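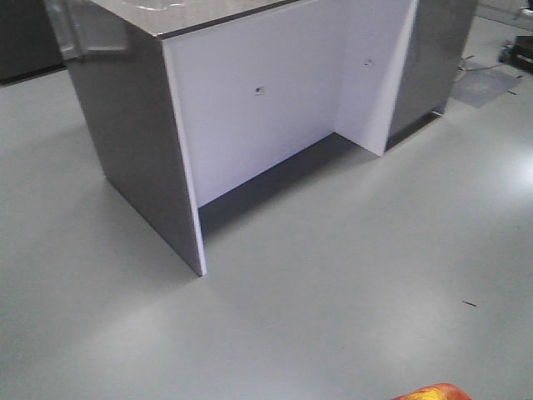 Coated slab out of level, what to do under a fridge and a fixed counter

Stosau Forums > Floors and Slabs > Coatings

stvw_slab
Joined August 2026
Posts: 6

Ground floor room, 193 square feet, slab on grade, gray epoxy over it. The coating is sound. The slab falls toward the back wall, and it doesn't fall evenly. With a six foot level I get 3/8 inch over the full length along one side and next to nothing along the other.

Two things have to stand on it: a tall refrigerator and a counter unit with flat side panels that go all the way down to the floor. I put the level on the top and it reads off in both directions.

Options as I see them:

1. Grind the coating off, pour self-leveler, recoat.
2. Leave the floor alone and shim both items.
3. Scribe the panels to the floor and use the fridge's own front legs.

Quotes for the first option came in at $2,000 and up, with no furniture moving included. Is it worth doing?

orlandini_c
Posts: 193

No. A fall of 3/8 in six feet is common on an older slab and it's within reach of shims. You would be removing a good coating to fix two footprints.

For the counter, scribe if the panels are thick enough to take it. Set the unit level on temporary wedges, run a compass along the bottom of each panel at the height of the largest gap, and cut to the line. Seal the cut edge with two coats of something before it goes back on the floor. Raw edges on a coated slab pick up mop water.

n.salinas
Posts: 56

Disagree on scribing. Once the panels are cut, the unit fits that spot and no other. Use hard plastic horseshoe shims, trim them flush, and run a thin bead of silicone along the bottom. It comes off with a blade if the unit ever moves.

Fridge is the easier of the two. Side to side should be level. Front to back it should lean back slightly so the doors close on their own from half open. Check the manual for how much. Mine wants a quarter inch higher at the front.

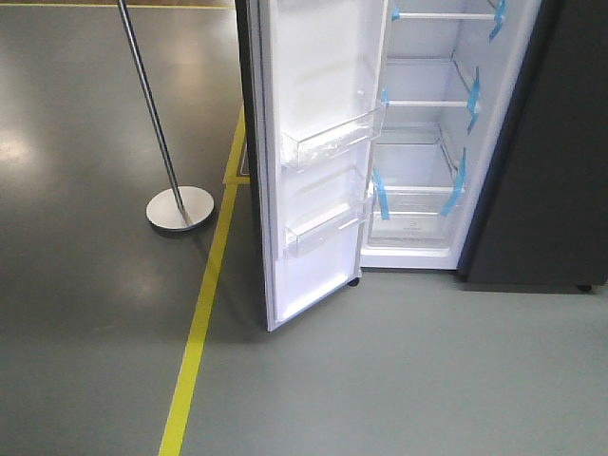

Do the check with the shelves and bins loaded, or at least with some weight in them. A door that swings shut when bare can behave differently with a gallon of milk on it. If one door sits lower than the other, sort out the cabinet first and touch the hinge adjustment last.

stvw_slab
Posts: 7

Front to back is where I have the problem. The floor falls toward the wall, so the fridge already leans back with the front legs all the way in. More than a quarter inch, by my level.

n.salinas
Posts: 57

Then the rear rollers need to come up. A strip of flat steel or dense plastic under both of them, full width, so the load is spread. Don't use wood shims there. They crush, and the rollers walk off them when you pull the unit out to clean.

grajales_e
Posts: 22

Going to argue for the first option, or a smaller version of it. Two separate sets of shims means two things to recheck every time something gets moved. A local feather patch along the back wall, in the strip where the low spot is, then recoat only that strip up to a taped line. I did this in April in a room a little larger than yours. One day for the patch, one for the coating, then I left it a week before anything heavy went back.

Points to watch:

Patch compound will not hold on glossy epoxy. Sand it to a uniform dull finish, vacuum, wipe with the solvent the coating maker lists.

Check the slab for moisture before adding anything. Tape down a square of plastic somewhere bare if you have such a spot. It's a crude test but it will show a serious problem.

The new strip will not match. Same product, same color, still a visible line. Put the line where furniture covers it.

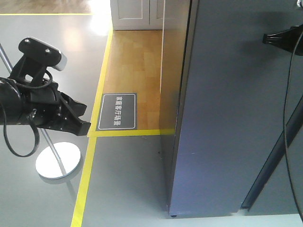 orlandini_c
Posts: 194

Adhesion is the weak part of that plan. Feather edge goes to nothing at the taped line, and that thin edge is sitting on sanded epoxy with a loaded roller going over it. I've scraped up two of those. Primer made for nonporous surfaces helps, and plenty of people skip it.

grajales_e
Posts: 23

Agreed on the primer. Mine was primed and hasn't lifted. I also stopped the patch at 1/16 and ground a shallow step to receive it, so there is no true feather. Should have said so.

stvw_slab
Posts: 8

Mapped the floor last night on a two foot grid with a laser and a steel rule. The low area is a band along the back wall and most of the drop is in the last two feet. The counter sits mostly forward of it.

Going with steel strip under the rear rollers and horseshoe shims under the counter. If the band bothers me later I'll grind the step and patch it.

n.salinas
Posts: 58

Deburr the strip before it goes down. A sheared edge will cut the coating.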